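Ticket 123: Fraction puzzles won't save for my after-school math group

Hi, me again. I run the after-school problem solving group and we use Flako for the shared puzzle boards.
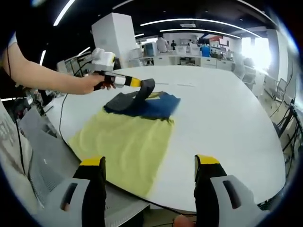 So since January, any board with more than 16 kids on it drops the last few answers. They type, hit Done, see the green check, and then it's blank when I open the teacher view. I have 28 students, so that's almost half the room on a bad afternoon!

What I've tried so far: logged everyone out and back in, switched browsers, made a new board from scratch. Same thing every time. Splitting the class into 2 boards does work - but then they can't see each other's ideas, and arguing over the ideas is the fun part for them.

Reply from Kwesi Ametepe, Flako support:
Thanks Nhi. Could you turn off "live hints" in board settings and try one full class?

Update from me, 4:40 pm:
Turned it off, ran the locker puzzle with everybody on one board, and all the answers stayed put. Yay! I'd still love to have the hints back though (my younger ones lean on them), so please leave this open.

Nhi Đoàn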